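An afternoon at the Kernska open day

Kernska opens its workshop to the public once a year, in June, and I went mainly because it was raining in Prullarside and the leaflet promised cake. By 2 the cake had gone. What remained was a queue for the teaching benches, where visitors could show a robot arm how to do something useful.

There are two ways of going about it. At the first bench you take hold of the arm and drag it through the job yourself, which feels like helping a stiff uncle into his coat. At the second you sit at a pair of handles and the arm copies you. I chose the handles, having no uncle.

My task was to bring the gripper down to a wooden surface, close it and come up again. Our guide said new people always move too fast, and then watched me do it. My small twitches became large swoops.

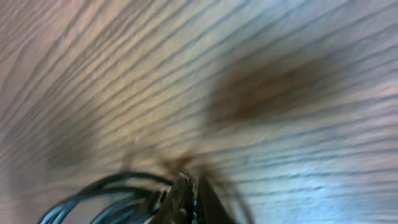
They keep every attempt, good or bad, and somebody sorts through them later. A simple job wants about 70 decent demonstrations before they bother training on it. I was allowed 4, and was told kindly that one might be kept. The girl after me, who looked nine or so, got all of hers accepted and asked for more.

The talk upstairs was given over to the Ratanaporn project, which has its own set of handles with some resistance built in, so that you feel the table before you hit it. I would have liked those. There were 51 slides. I left during the one on calibration and caught the bus back with a free pencil.

Recent visits
Hudov bottling hall: bring earplugs
Prullarside model boat fair
Two hours in a button factory
The sewage works, again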